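4.2 What the Readers Kept

We had expected, going in, that the officers and sergeants in our sample would talk mostly about the books they had been told to read. A good many of them did, and we are grateful for their patience with our long list of titles. But of the 648 reading logs returned to us from the garrison library at Pletcombe, the ones that held our attention longest were those in which a reader had wandered off the assigned shelf — into memoirs, sea stories, a history of field kitchens — and then come back to the required books with something new to say about them.

Loans of military fiction rose in May, when the discussion groups began meeting in the evening, and they stayed up for as long as we kept records. Memoirs by enlisted soldiers did even better, and were renewed more often than anything written by a general.

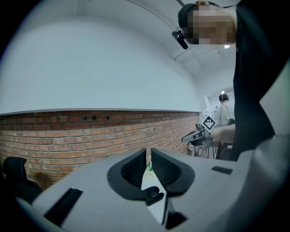
Figure 2. Gripper housing with paired black finger pads.

Lev Maksymiv felt that we were making too much of the renewals, and told us so more than once over the course of the study. A book renewed, he argued, may simply be a book left in a duffel bag, and the logs ought to be read alongside what people said in the groups. We took this to heart. Gertraud Gruber went back through the notes from all 17 group meetings and marked each place where a reader brought up a particular passage, and the memoirs still came out ahead, though by a smaller margin than the loans alone had suggested. The novels — and this surprised us — were quoted most often by readers who had left them unfinished.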